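Fulberg open day, quick notes before I forget. Got in at 10, up to 68 people thru the door by lunch, most of them crowding the laundry demo. Hand-held grippers, two fingers each, and a yellow striped knit on a bed.
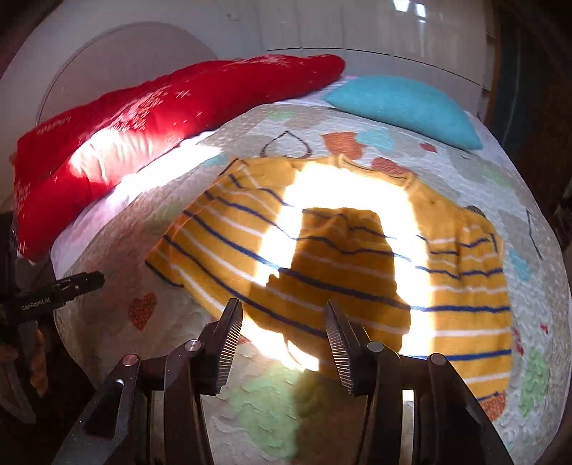 Folding station, upstairs bedroom. Sun was fierce.

Tried one myself - heavier than I expected, wrist sore after 6 goes. Knit is hard, they said, it streches and bunches. Kinwood wants 1000 folds by June. Ambitious!! Coffee was good, parking awful.

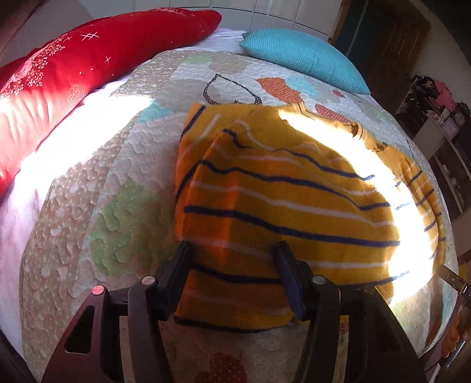

Vangelis Christodoulou wrote in to say the afternoon slot was calmer, and that he'd like towels next year.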